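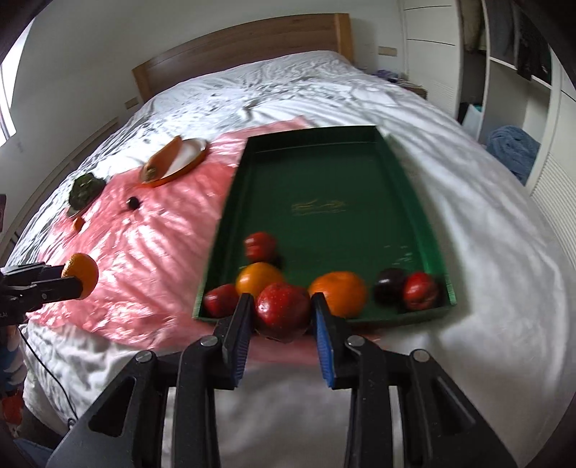 Fruit in a green tray, red apple nearest.

Is the bog behind our village worth "restoring," or is it already a bog?

Posted by tussockfoot, 16/08/2024

We moved to Ilcombe two years back and the house looks out on what the agent called "open moorland" and everyone else calls the Moss. It's 53 acres of brown water and cotton grass with a straight ditch down each side. A notice has gone up at the gate saying the ditches are going to be blocked "to return the site to a functioning raised bog."

I walked out there in August in regular shoes, and it functioned well enough to keep one of them. So my first thing is, what are they restoring? It seemed very boggy to me. Second, will blocking the ditches send the water toward my yard? We're downhill of the east side, with a dirt lane in between. And third, is it true that a bog stores carbon, or is that something people say to get grants? I'd like to be for this. I grew up thinking of wetlands as places where the villain's horse goes down, and I'm trying to be more modern about it.

2 replies

quagga_and_sons

Wet on top doesn't mean healthy. I've spent a lot of my adult life standing in peat, by choice, so take this as coming from someone with poor judgment but some practice.

A raised bog lives on rain. The peat under it is old sphagnum moss that never rotted properly, as there's hardly any oxygen down in the wet. When somebody digs a ditch along the edge, usually a long-dead somebody who wanted to grow turnips, the water table drops. The surface may still be puddled after a storm and quite capable of eating a shoe, but through a dry summer the top layer dries out, air gets in, and the peat starts to rot and shrink. You get heather and birch seedlings where you should have moss. Go out after a couple of dry weeks and look at the ditch sides. If the peat there is cracked and crumbly like old fruitcake, it's been draining for a long time.

On the carbon: yes, it's real. Peat is mostly dead plants, and dead plants are largely carbon. Keep it wet and it stays where it is. Dry it and a fair bit goes off into the air. A newly blocked bog can also give off more methane for a while, and anyone who leaves that out is selling something, but over the long run wet beats dry.

On your yard: ask for the levels survey. They must have one or they wouldn't know where to put the dams. Peat dams are meant to hold water near the surface of the bog and let the extra spill sideways across it slowly. On the site I know best, Gakia, 269 dams went in and the lane below it flooded less in winter than it used to, the old ditches having been very good at delivering a whole storm to the lane at once. That's one site. Yours may have a ditch that currently catches water on its way to you, so find out what's planned for the east one in particular, and get it in writing.

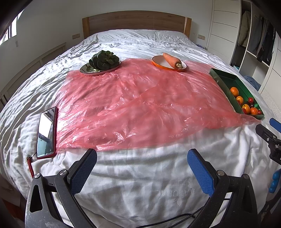
On the white bed, with a thin black cable.

bratent_bill

Ours at Bratent was done 25 years ago and it is still a bog. Midges are worse. My brother in law says they aren't but he lives in town.

Buy boots. Not the short ones.

Comment from tussockfoot

Thanks, both. I asked about the east ditch and was told it's "phase two," with a map on which my house appears to be a smudge. The levels survey is coming by email. I checked the ditch sides and they are indeed fruitcake. Boots ordered.

Comment from quagga_and_sons

Ask whether the stream at Tan is the outfall. If it is, you're probably fine, as that's on the far side from you. If they say the outfall is "to be confirmed," keep writing to them.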